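From: Annelore Kuhlmann
To: Vellard Staff Association members' list
Subject: Re: Break room arrangements at the Clutska building

Dear colleagues,

Thank you to all who wrote in response to the first notice. I am replying to the list as a whole, as several of the questions were the same. The earlier message from the Mishra Street office is quoted in part below so that those who joined the list in March may follow.

> We understand that the afternoon break is to be moved from 3:00 to
> 2:30 once the two floors are combined. Has this been settled? Several
> of us take calls from the western offices until 2:45 and would lose
> the break altogether. We would also like to know whether the snack
> counter will stay open after the contract with Fandico ends, and
> whether members who bring their own food will still have a place
> to sit.

On the first point, the time has not been settled. The Association was told of the proposed change in writing and replied within the period allowed. Our position is that a paid break of 20 minutes must be one that a member can take in practice, and that a fixed start of 2:30 does not meet that test for the telephone group. We have asked for a window between 2:15 and 3:30, to be arranged within each team. Management has agreed to discuss this and has not yet named a date. Until then the present hours stand, and no member should be asked to give them up informally. If you are asked, please write to me with the time and the name of the team only. 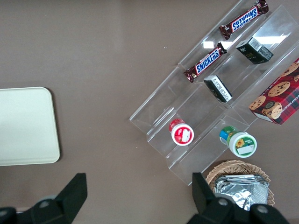
The contract with Fandico covers the supply of packaged goods and the cleaning of the counter area. It ends with the current quarter and will not be renewed on the same terms. Of the 112 members who returned the survey, 33 said they use the counter every day, and a larger group said they use it when meetings run through lunch. The most common request was for something more filling than what a Snickers bar on a clear tiered rack can offer, at a price that does not rise each time the supplier changes. We have passed this on in full. The Association does not choose the supplier, but under the site agreement it must be consulted on prices, and we intend to hold to that.

With regard to seating, members who bring food from home have the same right to the room as those who buy it there. The draft floor plan showed 6 tables, fewer than at present, with part of the space given over to storage. We objected to this, and a revised plan has been promised. I would ask members not to circulate the first draft any further, as it has already caused some confusion about the location of the sinks.

Two smaller matters were raised. The refrigerator on the upper floor will be kept, and items left in it should carry a name. Requests for meals that meet a medical or religious need should go to the personnel office directly and will be treated as confidential.
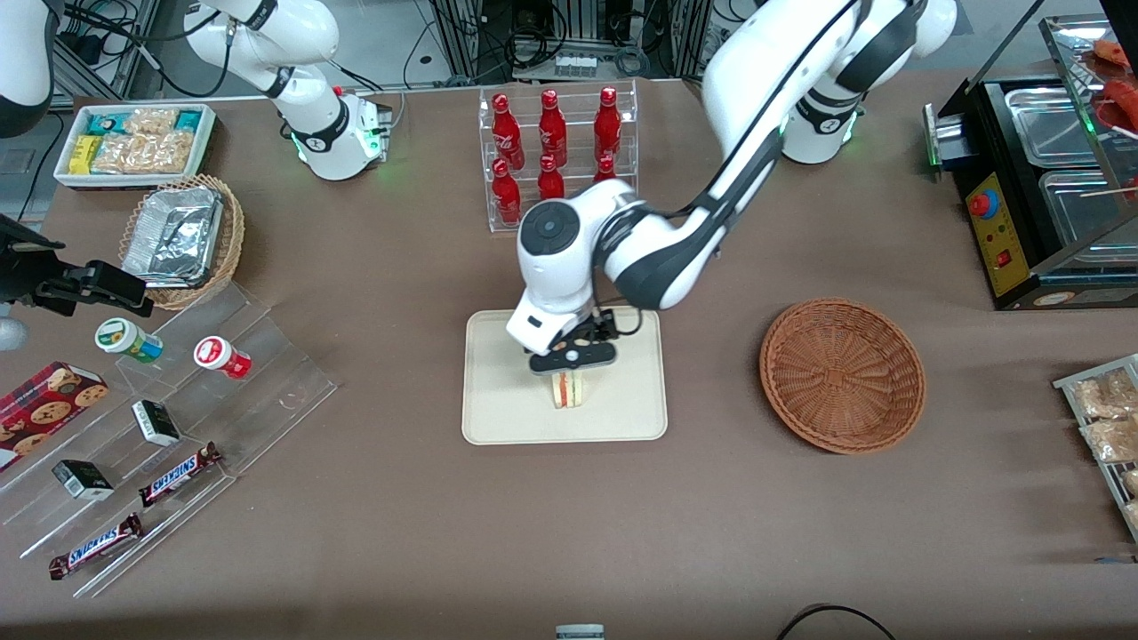
Triangular sandwich with a reddish filling, on a tray.

Comments on the proposed break window may be sent to me or to the list. Those received before the next meeting with management will be included in our written statement. Members at Mishra Street who cannot attend in person may join by telephone, and the number will be sent separately to each office.

Sincerely,

Annelore Kuhlmann
Secretary, Vellard Staff Association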